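Moltden > Bench Notes > Galleries > Grippers

Two Fingers, One Pear

We are choosing a gripper for the Drummond line, and the brochures all promise a gentle touch. So do dentists. On Monday we put the two-finger parallel model on the white arm, set out some bowls, and gave it fruit. I wrote down what happened, and Calum Baird kept the controller from sulking.

First comes the approach: fingers pointing down, one on either side of something small, round and yellow-green. The pink bowl is waiting its turn.

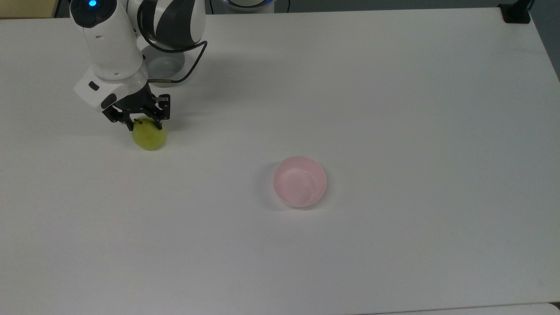 Ruairi Cruickshank would like it noted that straddling is the easy part, and that he'd have picked the three-finger Vuvis and been home by lunch. The Vuvis also costs more than my car, so we'll see.

Force was the long argument. We started at 80 percent of the range, which Calum called "assertive," and came down to 28. Closing speed mattered more than I'd guessed. The camera on the wrist earned its keep too, though it needs recalibrating if you so much as look at the mount.

Next, the carry. The pear is up off the table with both fingers closed on it, and the gray bowl sits out in front.

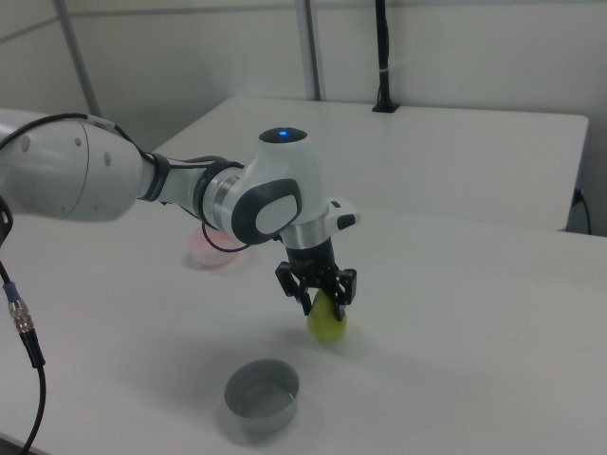

Indedgate, April

The same gripper goes up against the suction cup next, on the same arm and with the same controller settings wherever the software allows it. My money is on the fingers. Euan Nisbet has his on suction, but he also still defends a pendant from 1988.

Last one, pear in bowl, stem up. I have served fruit with less dignity.
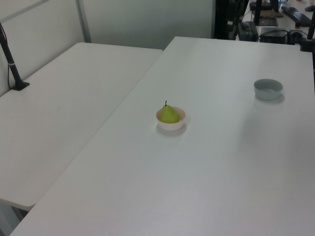
Pear in the pale bowl, gray-blue bowl still vacant.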